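Swapping grippers, part two

I finally got the second set of grippers on the arms in November. The first set came from Urkon and I had used them for most of the year. They closed evenly and held well, but anything thin and lying flat was a problem. The tips were too thick to get under an edge.

Fares Khasawneh lent me a set from Fumis to compare. They took 40 minutes per arm to fit, mostly because the screw holes did not line up with my old adapter plate and I had to drill a new one. The cable is also shorter than I would like – I had to move the strain relief up to the elbow joint.

For the comparison I used the same small objects I always use and ran 34 picks with each set, same controller settings, same speed. Urkon dropped nine. Fumis dropped five. That is a smaller gap than I expected for the price difference. Most of the Fumis drops were on smooth curved things, where the harder pads slide.

Muammer Kahraman told me to try softer pads before buying anything, and he may be right. A sheet of silicone from Markport costs very little and can be cut with scissors.

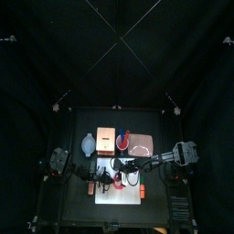

Both arms over the tray, with the pink piece near the middle.

The other thing I want to fix is the fixed camera view. When both arms are over the tray they hide a good part of it, and I end up guessing where the tips are. I may add a small camera at one wrist, but that means another cable to route, so pads first.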